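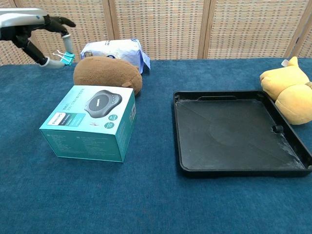

Jul 21, 2018

I've been putting off the cupboard in the spare room since October, and this weekend I finally got into it. It holds everything that has no other home. Wrapping paper, cables, the good torch, presents bought early and then forgotten, and a lot of stuffed toys.

My method is simple. I bring things out a few at a time, put them on the table, and decide on each one before I get any more out. If I empty the whole cupboard at once I end up sitting on the floor reading old birthday cards and it all goes back in by dinnertime. With a small lot there's less to look at and I get on with it.

The table helps. I like having carpet on top of it for this sort of job. Things stay where you put them and nothing gets scratched. It needs a vacuum more often than a bare table would, and glitter is a problem, so no craft stuff gets sorted there.

The plush toys are the hardest. I don't collect them, they just arrive. The brown one is shaped more or less like a potato and I can't remember who gave it to me. I had it down for the op shop pile, then moved it to the keep pile, and it's still there. The yellow one is staying too. Tarek Bouzid's daughter always asks for it when they come over, and I'd have to explain myself if it was gone.

Boxes are easier. I used to keep every box in case I had to send something back. My rule now is that if the warranty has run out, the box gets flattened and goes in the recycling. If the box is what the thing lives in, it stays, whatever colour it is. A solid carton stacks well and that's more than I can say for most of what's in there.

Trays I never throw out. A black plastic tray will hold batteries, picture hooks, spare keys, whatever is rolling about in the bottom of the cupboard. I have a few now and they go on the second shelf with the small stuff in them. You can pull one out like a drawer and see what you've got.

Soft packets go at the front where I can reach them. They slide off anything you stack them on, and if they go at the back they get squashed and I buy another one. I've done that more than once.

Justinas Tamošiūnaitė from next door lent me his label maker, which I was keen on for one shelf. After that I went back to masking tape and a marker. The tape comes off when you change your mind, and I change my mind a lot. He can have the label maker back on Monday.

I also priced up some plastic tubs with lids. The set I wanted came to $200 and I couldn't see the sense in it for a cupboard with a door on it. I'm using two old shoeboxes for the cables and they're doing the job.

So far the top two shelves are done. The bottom is mostly camping gear and a sleeping bag that needs an airing before I can decide anything about it, so that will wait for a dry day. The op shop bag is by the front door. It's got a jigsaw, a scarf, some picture frames and a fondue set in it, and if anyone local wants the fondue set, leave a comment before I drop the bag off. All the forks are there.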